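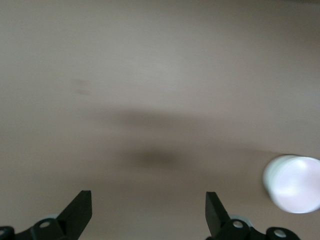

Brenda Bramwell wrote in after the last post to say that I had blamed the wrong part, and that a gripper does not close on nothing unless something upstream has told it there is a thing to close on. She was right, and I have spent most of Saturday finding out how right.

For anyone who missed it, the fault was this. The arm on the Prevthorpe bench would run a pick cycle normally, stop over a bare patch of worktop, lower, and shut its fingers on air. Then it carried the air to the tray and reported a good pick. I put it down to a worn coupling in the finger drive and ordered a replacement from Leclerc. The coupling is now fitted. The fault did not change.

What I should have done first was pull the wrist camera images and look at them. At working height the worktop is a flat beige with no texture, so the lens has very little to focus on and everything goes soft. The strongest dark mark is a shadow, oval, darker in the core, sitting directly above the space between the two black fingers. The object, a white round thing, is off to the right of the right-hand finger and blown out to near white on its face. The detector I was using looks for contrast against the background and prefers candidates near the centre line. Given a dark blob in the middle and a pale blur at the side, it took the blob.

I logged 500 cycles overnight to get a rate. Of those, 32 ended in a closed gripper with nothing in it. Every one of the 32 was marked as successful, and I consider that the more serious half of the problem.

The success flag comes from motor current. Above a threshold, the controller assumes the fingers are pressing on a part. With nothing between them the fingers press on each other, the current rises just the same, and the flag goes up. Zinash Negash pointed out by e-mail that finger position would have caught it at once. The position value was already in the log. I was not reading it.

Changes made so far:

Pick success now needs current above threshold and a finger gap of at least 13 mm. The parts I run are all wider than that.

Camera exposure is locked and set lower. Auto exposure was bleaching the pale parts.

The centre preference is off.

After a failed pick the arm stops and waits for a key press. It used to retry straight away, which is a poor habit in a machine when someone may be reaching in to see what is wrong. I had done exactly that – twice – with the drive live. The stop button is now on the near side of the bench.

A second run of 20 cycles gave no false picks. That is too few to prove anything, and I will leave the full run going tonight with the old shadows in place. If it holds, I will try a matt patterned mat to give the lens something to focus on.

The old coupling is in a bag on the shelf. It measures within tolerance.

Search this blog Enter keywords Go

Print this post | E-mail this post

Contact | Copyright Fedir Vakulenko | Back to top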